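# Containers with Lids: What We Keep, How We Open It, and Where It Goes

Project report by Yuzhen Lei and Darcy Mahuika
Home and Household Design, second-year group work

## How we got started

Our project began in February, when our teacher Birger Lindqvist asked every pair to pick one ordinary kind of household object and stay with it until summer. Most people went for chairs or lamps (there were a lot of lamps!), and we nearly did too. Then Darcy spent a weekend helping an aunt in Vinddale clear out her pantry, and came back talking about nothing but lids. Lids that stuck, lids that had lost their boxes, one lid that needed two people and a butter knife. So lids it was, and we have been very happy with the choice.

We wanted to find out what makes a lidded container pleasant to live with, day in and day out. We left out glass jars and anything with a screw top, as another pair had already claimed those, and kept to plastic containers that stand on a shelf, a counter or the floor.

## What we did

We handed out a questionnaire at school and through our families, and got 60 back, a good many with long notes written up the sides. We also visited 3 homes, where people were kind enough to let us open every cupboard and ask nosy questions. In each one we looked at where the containers stood, which were used daily and which had been pushed to the back, and we tried all the lids ourselves, first with two hands and then with one.

The one-handed test was Yuzhen's idea, and we think it is the best part of the whole project. In a real kitchen you are nearly always holding something else, whether that is a scoop, a spoon or a small brother. A lid that seems perfectly fine when you have both hands free can turn into quite a nuisance when you don't.

## Handles and rims

We had expected the shape of the container to matter most, but the notes on the questionnaires kept coming back to handles. People like to see right away where their hand is supposed to go. A smooth lid with nothing to hold may look lovely on the shelf, but several people told us they end up prying at the edge with their fingernails.
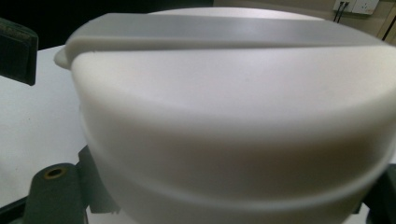

*Figure 1. Rounded white plastic container with a domed lid and a long, light gray handle strip across the top.*

We talked for a long time about the container in Figure 1, since it brings together several things from our notes. The handle is a raised bar in a cooler shade than the lid, so it is easy to find even though everything is pale. It also runs on a little past the side at one end and makes a small tab over the rim. Darcy liked this very much, and Yuzhen worried it would catch on the neighboring box in a tight cupboard. We never did settle it, so both opinions are in the report.

The rounded shape divided us as well. Soft curves are kind to a dishcloth, with no sharp corners to collect flour, but round things waste space when you line them up. The groove around the body is another spot we would want to wipe now and then.

## What we would do differently

We would write a shorter questionnaire. Ours had too many questions about color, and hardly anyone had an opinion. We would also visit the homes twice, once before the weekly shopping and once after, as full cupboards and empty ones are such different places to work in.

Our warm thanks go to Ebbe Hellström for lending us the workshop table, and to the three families for all the coffee and cinnamon buns.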